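Gallery: Glove sorting and tray packing, Dendham workroom

The pages in this section cover the small jobs done at a single table before stock goes to the shelves. Glove sorting is the slowest of them. Work gloves and knitted gloves come into the Dendham workroom mixed together, and each has to be separated, checked at the cuff and fingertips, and laid in a tray with its own kind.

The current batch is lot 1313. It was delivered in July in 3 sacks and was sorted over two sessions. The sheet for the lot lists coated gloves and plain knits separately, as the two are stored on different shelves and washed at different temperatures.
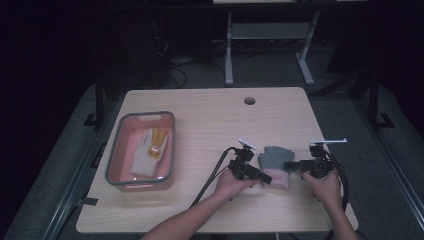
Words: Chepkoech Lukumay | Workroom notes | 8 Sep 2018

White work glove with yellow rubberized fingertips, in the pink-lined tray. A knitted glove, grey-green above a pale pink cuff, is held up beside it.

Table. The top has a light wood-grain finish and rounded corners, with a small grommet hole near one edge. A pale surface suits this job. Dark fluff and pulled threads show up against it and can be brushed off between pairs. The carpet in the workroom is dark grey, so anything that falls is best looked for at once.

Tray. Rectangular, plastic, with a grey rim. We use the Sketutitz pattern throughout the workroom – it stacks when empty and the rim is wide enough to take a paper label. Trays are wiped out at the end of each lot.

Coated gloves. The coating on the finger and thumb areas is checked for splits by bending each fingertip back once. Small surface cracks are accepted. A split that goes through to the knit is not, and the glove is put aside for cleaning rags. Gloves are laid flat, never rolled, as a rolled coating sticks to itself in warm storage.

Knitted gloves. Held up by the sides and looked at from front and back before going down. The join between cuff and hand is the usual weak point. A dropped stitch there can be closed with matching yarn from the Carnegie box. Anything wider than a fingertip goes on the repair list.

Pairing. Singles are kept until the whole lot has been gone through, then matched by size first and colour second. Odd gloves stay in the tray with a label on the rim. They are carried forward to the next lot and compared again.

Storage. Finished pairs go on the Wostance shelving, bay 2, under stock number 2483. Coated gloves take the lower shelf and knits the upper. Please write the lot number on the shelf card when adding to either – the card for the upper shelf is nearly full and a new one is in the drawer.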